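Cultural Exchange and Public Diplomacy
Handout 6: Town Twinning and the Small Festival

Feb 24, 2020

Welcome back, everyone! Last time we looked at national institutes and big traveling exhibitions. Now we get to my favorite corner of the whole subject, which is what happens when two ordinary towns decide to be friends. The sums are small, the paperwork is dull, and the results can last for generations.

Key terms for this unit

Twinning agreement: a signed statement between two local governments. It is usually short and carries almost no legal weight.
Reciprocity: the expectation that a visit will be returned, and a gift answered.
Host family system: visitors sleep in private homes, so that most of the exchange happens at the kitchen table.
Soft program: everything on a schedule that isn't a speech or a signing (meals, music, sports, walks).

Our main case: Halwood and Skomau

Halwood is a river town of mills and orchards. Skomau lies inland and is known in its region for choral singing and a winter market. Their link began with a letter between two school choirs and grew into a formal agreement 12 years later. Please notice that order! The people came first and the councils followed. We'll meet the opposite pattern when we get to Dukbridge.

The exchange week is held every November. In the year covered by your reading packet, 18 singers traveled from Skomau, and ticketed events in Halwood drew 1,858 visitors. The town's grant for the week was 3,000 dollars, and nearly all of it went to the hall and the buses. Beds, breakfasts and most of the dinners came free from host families – a contribution that never shows up in the official accounts, and one I'd love you to think about before we talk budgets.

Gifts and small objects

Gift giving deserves a section of its own. Official gifts (a plaque, a framed map, a book about the region) tend to end up in a display case at the town hall. Personal gifts travel differently. Scarves, shirts, candy, recipes and songbooks pass from one household to another, and people keep using them for years. When former guests are interviewed, they often remember the household gift in great detail and can't say what was on the plaque.
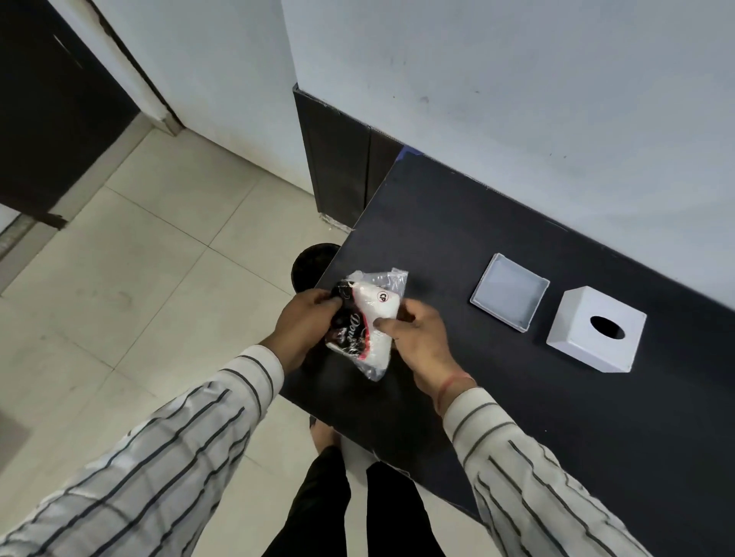
Fig. 1. Folded fabric item with white lettering, in a clear plastic bag.

Dukbridge: a useful contrast

Dukbridge signed its agreement first and looked for participants afterward. The opening ceremony was splendid, with two brass bands and a long lunch. By the third year the visits had shrunk to a pair of officials and an exchange of greeting cards. Was that a failure? Don't answer too fast. The cards kept a channel open, and when the Dukbridge library wanted a partner for its folk tale project, it knew exactly whom to write to.

Questions to bring to class

Who speaks for a town during an exchange, and who gets left out?
Does a visit have to be returned to count as a success?
How would you measure friendship between two places if attendance figures were all you had?
What changes when the guests stay in a hotel?

Reading

Packet pages on Halwood and Skomau, all of them. The Dukbridge pages are short, so read them twice. The Hawthorne chapter on choirs and diplomacy is optional, but it's a joy – try the part on shared rehearsals if you only have time for a little.

Short paper: one page on any exchange your own hometown has taken part in. School trips and sports tours are fine. Bring a printed copy to our next meeting.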